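Progress report to the Stondlow Fund
Home Sewing and Small Crafts Program, Dovley
February 27, 2021

Summary

The grant pays for materials, postage and tutor hours for people in Dovley who want to learn basic sewing and sell small items from home. This report covers the second period of the grant. Spending is within budget. One activity, the spring stall, has been put back and we are asking for a change to that line.

Enrollment

We have 26 learners on the current course, all taught by phone and video call. Four dropped out during the period, two of them for paid work elsewhere. Their places were filled from the waiting list. Most learners are home with children during the day, so the evening calls are better attended than the morning ones. We have moved one of the morning calls to the evening and will keep it there until the end of the course.

Kits and materials

We mailed 433 kits in the period. Each kit has cut fabric, thread, needles, fasteners and a printed instruction sheet. The fabric comes from Soriano, who let us order by the half bolt. Fastener deliveries were slow in the first weeks and the pouch kits went out late as a result. We now keep a second supplier on file for zippers and snaps. 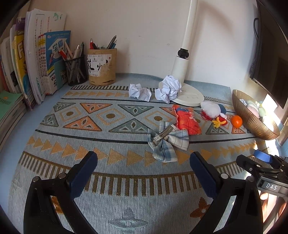 The course is built around small items because they use little fabric and can be finished in one or two evenings. Learners start with straight seams and move on to curves and trim. Bow hair clips like the light blue plaid one have been the easiest to teach, and checked fabric helps beginners keep their folds even. Pouches take longer. Learners find the trim hard to attach neatly, and we have rewritten that page of the instructions twice. The new version has larger diagrams and is being sent with all pouch kits.

Sales

Online sales started in February through the Odano marketplace page. Hair accessories sell better than bags so far. Postage takes too large a share of the price on single items, and we have started offering sets of 4. Learners keep all income after postage and the listing fee.

Budget

Tutor hours and materials are on plan. Postage is over, and the printing line is under by enough to cover it. The stall fee has not been spent. We ask the Fund to let us carry it into the next period.

Next period

We will finish the current course, open enrollment for the next one, and test a beginner kit that can be sewn without a machine. The revised budget sheet is attached.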